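Research Article | Textiles and Household Studies

4.2 Color and the second year of ownership

Bright clothes are bought in hope and kept out of guilt. That was our working suspicion, and the Plindstead wardrobe survey did little to improve our opinion of anyone, ourselves included. Of the 500 garments logged by households in Plindstead and Istgate, 14 were orange. More than 300 were navy, black or gray, and several owners described their gray items as "the fun one."

Orange fared badly on wear. Owners reported putting these pieces on a few times in the first summer, then moving them to the bottom of a drawer, where they kept their color beautifully. Fading scores on the Hourani scale were the best of any group in the study - a result we can't credit to the dye. 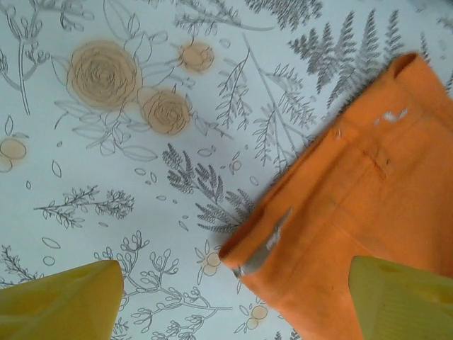 Figure 3. Orange garment on a white surface with a printed botanical line pattern.

Background mattered more than we had planned for. Raters who judged brightness against a patterned ground gave higher scores than those using the plain gray card, and they also took longer, apparently to look at the leaves. We therefore report the two sets separately (Table 5) and have stopped arguing about which one is right.

The Bunderside households, added in April, were asked one further question: would they buy the same color again? Most owners of orange items said yes. When asked when they had last worn the one they had, most left the box blank, and we have coded these replies as missing.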